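Re: [homekeepers] Gray microfiber, smudges that come back

Iñaki Miranda wrote:
> We have the same problem on ours. I wiped down the whole seat with
> a damp cloth and it looked fine until evening, and then there was
> a ring around every spot I'd touched. My wife says it looks worse
> than before. Is it the water here or is it me? Also, does anybody
> have an opinion on two sofas facing each other in a living room
> that people walk through all day? We're about to move the second
> one and I'd like to lift it only once.

Hi Iñaki, and hi everybody,

It's probably the water, or more likely how much of it! I made those same rings on our Stonar (that's the big dark gray one, we've had it 5 years) and I was ready to give up and buy a cover. First thing, look for the care tag under the seat cushion or on the bottom of the frame. If it says W you can use water, if it says S you want rubbing alcohol and no water at all, and if it says WS you get to pick. Mine says S. I'd been going at it with a wet dishcloth for years, so there you go.

What I do now is put rubbing alcohol in a little spray bottle, mist one section, and rub it with a white sponge (white, please, I had a green one bleed on the armrest of the old sofa). Go right out to the seam on each section so you don't leave an edge in the middle of the cushion. Open the windows too. Let it dry all the way and then brush it with a soft nail brush, because it dries stiff and you'll think you ruined it. The seats take me most of a morning, and the headrest takes longer with all those puffy parts and the stitching in between. I'm still not done with mine, as you'll see, so don't expect a showroom.

As for facing sofas, we've had ours that way since June and I like it a lot more than I thought I would. We used to have them in an L and whoever got the corner had no place for their knees. 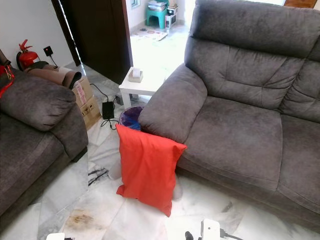 The two grays and the strip of floor between them, red-orange pillow down by the armrest.

I left the floor between them open and put the little white table past the end of the big sofa, near the doorway, just big enough for the tissues and a cup. The coffee table went to my sister. I miss it when we have company, I'll admit, but the walk through to the hall is so much better. The wastebasket went in by the end of the armrest, and I'd do that again in a minute, it's right there when you want it and you forget about it when you don't.

Two things about marble, if yours is marble too. Put felt under the sofa feet before you start shoving anything (I bought the Herkar ones, they've stayed on so far) and don't let the alcohol spray drift onto the floor if you've had it sealed. I put an old towel down along the front edge of the seat. And pick up one end each, don't drag! My husband and I dragged the first one and I've got a scratch by the window to remember it by.

The one thing I haven't solved is where everything goes. The brown roll lives over the back of the smaller sofa, and there's usually a bag next to it as well. I've been looking at a storage bench from Etach but it's 600 and I can't quite make myself do it. If somebody on the list has one, does the lid stay up by itself?

Let me know what your tag says, Iñaki, and try a spot on the back first.

Marcy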